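Demonstration gathering (robot learning)

Demonstration gathering is the job of showing a robot how to do something, over and over, and saving each try so a learning program can study it later. I've been doing it for the Jillolden collection, and I'm writing this entry the way I'd explain it to a friend over coffee (sorry to the stricter editors!).

How it works

A person steers the arm by hand or with a controller while the cameras and joint sensors record. One full try is called an episode. Jillolden holds 3,855 episodes, and 786 of those are mug tasks – my favorites, even though handles drive me up the wall.

Episodes get sorted by task and then checked by a second person. Izzati Wijaya does most of our checking, and she threw out 260 mug episodes before the count above was made, mostly for long pauses and missing joint data.

The wrist view

Most setups have one camera watching the whole table and a small one riding at the wrist. The wrist camera gets so close that a cup stops looking like a cup and you're left with a curve of rim and a lot of dark inside! I love these views – they show where the fingertip is next to the rim, and the table camera often can't see that at all.
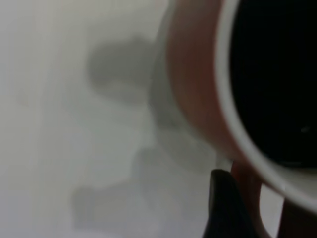 Variety

Using the same mug in the same spot teaches very little. At Brostimora we move things after every 5 episodes, change the lamps, and swap operators, so the program gets to see plenty of different hands at work.

See also

Bagheri sorting method
Amisham task list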